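Oksana Mykhailiuk has served 4 years on the Wastura town council, and in March she cast one of the few votes against the new parking ordinance. She says she would do it again.

"My ward is Prinitz and the blocks behind the rail yard," she said in her office. "Most of those houses were built without driveways. You can't charge people to park outside their own front door and call it traffic management."

The ordinance sets a yearly permit fee of $48 per car. Council staff expect it to bring in enough to pay for repairs on Lindemann Street. 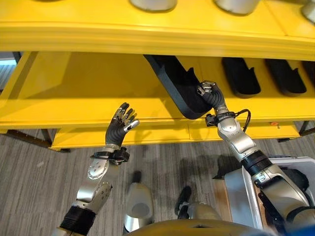

Mykhailiuk does not dispute the repairs. She wanted the money to come from the general fund, and she offered an amendment that would have exempted the first car in each household. It failed after about 20 minutes of debate.

"I had the votes at lunch and I didn't have them at six," she said. "People changed their minds. They're allowed to."

She would not say whether she plans to run for mayor. Her next bill deals with late fees at the Biretti pool.

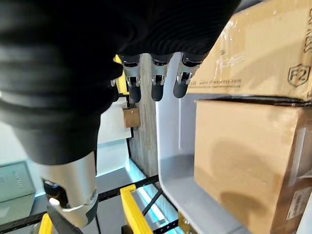 Robotic hand with a black ribbed covering.

Comments

railyard_ron: She's right about the driveways. My street has two.

Dee P.: $48 a year is less than I pay for one night downtown. Fix Lindemann already.

tmk: What was the final vote count? The article doesn't say.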